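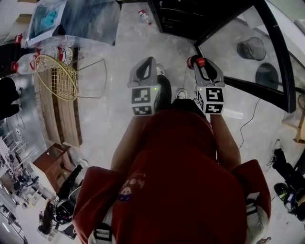
Visit notes, Destside social connection hub, 3 June 2023

The hub occupies the ground floor of the former Cirkemov offices on Gallagher Street. It opened in October with a single aim: to give isolated adults in the neighbourhood a regular place to go. Membership stands at 941. Pouran Ghorbani, the program coordinator, led the tour.

Intake is by self-referral or through a family doctor. New members complete a short loneliness questionnaire, repeated at 10 weeks. Scores are recorded in Litell, the hub's case management software, and staff phone anyone whose score has worsened.

Activity groups are capped at 10. Ghorbani said larger groups were tried over the winter and attendance dropped after the second session. There are now 31 groups on the timetable, including a repair bench, two walking groups and a Farsi conversation table. Men under 40 remain under-represented, and evening sessions have made little difference so far.

The phone line operates from a small room behind the kitchen. Calls are logged by length and topic only. Sound insulation is poor and the kettle is audible through the wall.

Two questions were left open. The lease has no renewal clause, and the hub has no comparison group for its questionnaire data. Ghorbani will send the anonymized intake figures once membership reaches 1000.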